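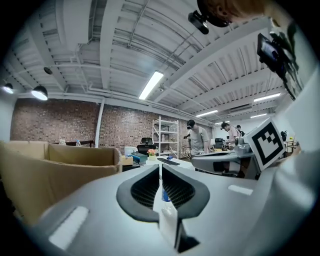
Equipment budgeting for hand-held demonstration collection is the part of a robotics plan that sets out what is to be bought, hired or borrowed before people begin recording manual tasks for a robot to learn from. It covers the grippers themselves, the means of tracking them, headgear, objects to handle, furniture, storage and staff time. Sellers tend to quote for the first of these and say little of the others. A working room holds a good deal else: alongside the grippers there may be desks, a mesh office chair, metal shelving, cardboard boxes, a small bottle of water to pick up and a head-mounted device for the person doing the picking up. Little of this appears in a standard quotation, and some of it is never entered in a budget at all.

Background

The usual case for hand-held grippers is that they cost less than a robot arm and can be put to work sooner. The first claim is generally sound if one tool is set against one arm. It is weaker when whole projects are compared, as the buyer who records with hand-held tools will in most cases still need an arm later, to find out whether the recordings are of any use. Plans that present the tools as a replacement for the arm have simply moved the arm to another year.

The second claim depends on the room. Fixed lighting, tables of a suitable height, power within reach and a clear floor all have to be in place, and in rented space some of them need the landlord's consent.

Cost headings

Grippers. Two are needed for tasks done with both hands, and a pair is the smallest sensible order for each operator. Finger pads wear and should be treated as consumables. Suppliers often describe them as lasting the life of the tool, a phrase with no agreed meaning.

Tracking. Printed markers are cheap and the mounts that hold them square are less so. Replacement cards should be ordered with the first batch, as a reprint at a slightly different size can spoil a set of recordings before anyone notices.

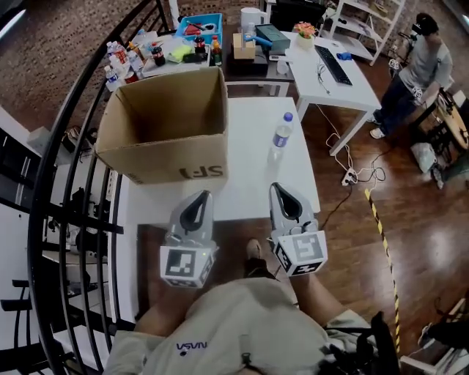 A pair of hand-held grippers with marker cubes, facing an open box and a bottle on a white table.

Objects and props. Bottles, tins, sponges and boxes are bought from ordinary shops, usually on somebody's own card, and claimed back in small sums. The total is seldom known.

Cabling and power. Extension leads, chargers and floor tape are commonly left out.

Labour. This is the largest heading in most honest budgets and the smallest in most sales documents. It includes setting up, calibration, checking files and throwing away bad takes, as well as the recording itself.

Planning figures

The Husitz planning sheet, which is widely copied, assumes 400 usable recordings per operator in the first month. Its critics prefer 200, and point out that the sheet does not say what makes a recording usable. Neither figure has been tested across different tasks, and a plan that rests on either should say so. The Lindholm method avoids the question by costing hours instead of recordings, but it counts an hour of repair as an hour of work and so flatters unreliable equipment.

Hire and purchase

Short hire is offered under schemes such as Rellow, normally with a minimum term of 2 months. It suits a trial. Over a longer period the hire charges may pass the purchase price, and damage to pads and mounts is usually charged on top. Wornov, a bundled package of tools and software, is sold outright with a yearly fee for the software; buyers should ask whether recordings can still be opened once the fee lapses. The sales leaflet is silent on this.

Common faults in budgets

Spare tools are left out, so that one broken mount stops an operator for the day.
Storage for recordings is priced at the first month's volume.
Training is entered as a single morning.
Savings are counted from tasks the robot has yet to perform.

See also: Capital expenditure; Robot end effector; Total cost of ownership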